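Feutrine recyclée : Brinmont élargit sa gamme au mètre et revoit ses grammages

Le fabricant de textiles de loisirs créatifs Brinmont commercialisera à partir d'août une feutrine en fibres recyclées vendue au mètre, en complément des coupons prédécoupés déjà présents dans les merceries. La nouvelle référence, baptisée Deston, existe en deux grammages et en 12 coloris.

Le premier grammage, 200 g/m², vise les appliqués, la décoration murale et les travaux scolaires. Son épaisseur nominale est de 2 mm. Le second, plus dense, est destiné aux pièces soumises à des manipulations répétées : étuis, pochettes, sous-plats, housses. Les deux versions sont aiguilletées puis calandrées sur une face, l'autre restant brute pour faciliter l'accroche des colles vinyliques.

« La tenue du bord coupé était le principal reproche adressé aux feutrines recyclées », indique Olaia Collado, responsable technique de la gamme. Les fibres courtes issues du recyclage se détachent plus facilement à la coupe, ce qui donne un contour pelucheux après quelques semaines d'usage. Le fabricant a modifié la densité d'aiguilletage et ajouté un passage thermique en fin de ligne. Aucun liant n'est appliqué en surface.

La stabilité dimensionnelle a également été revue. Le retrait au lavage à 30 °C est annoncé inférieur à celui de la version précédente, sans que le fabricant communique de valeur. Le repassage se fait à fer doux, avec une pattemouille. Le séchage en machine reste déconseillé. 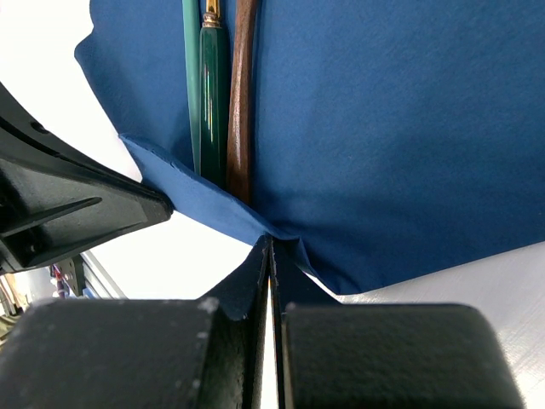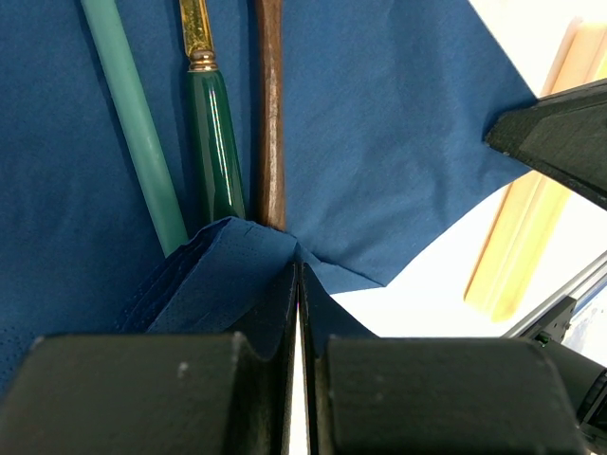
Tissu bleu et objets longs et fins posés côte à côte.

Côté assemblage, Brinmont recommande une aiguille à pointe fine et un point de 3 mm à la machine. Pour les coutures à la main, le point de feston convient aux deux grammages. Le collage à chaud est possible sur la version dense uniquement ; sur la version légère, la colle traverse et laisse une trace rigide sur l'endroit. Les marquages se font à la craie ou au crayon effaçable à l'eau, après essai sur une chute.

La distribution sera assurée par Echevarría, déjà chargé des coupons de la marque. Le réseau compte 233 points de vente, auxquels s'ajoute la vente en ligne. La coupe minimale est fixée à 50 cm en magasin. Les rouleaux entiers seront réservés aux ateliers et aux établissements scolaires, sur commande.

Visitación Ortuño, qui dirige les achats chez Echevarría, précise que les coupons prédécoupés ne seront pas retirés du catalogue. « Les deux formats répondent à des usages différents. Une partie de la clientèle n'a besoin que d'un petit morceau par couleur. » Les anciens coloris seront écoulés jusqu'à épuisement et ne seront pas produits au mètre.

Un nuancier physique comprenant les 12 teintes dans les deux grammages sera disponible au comptoir des magasins. Les fiches techniques, avec les consignes de coupe et d'entretien, seront jointes aux rouleaux et consultables auprès du distributeur. Le prix au mètre sera communiqué au moment de la mise en rayon.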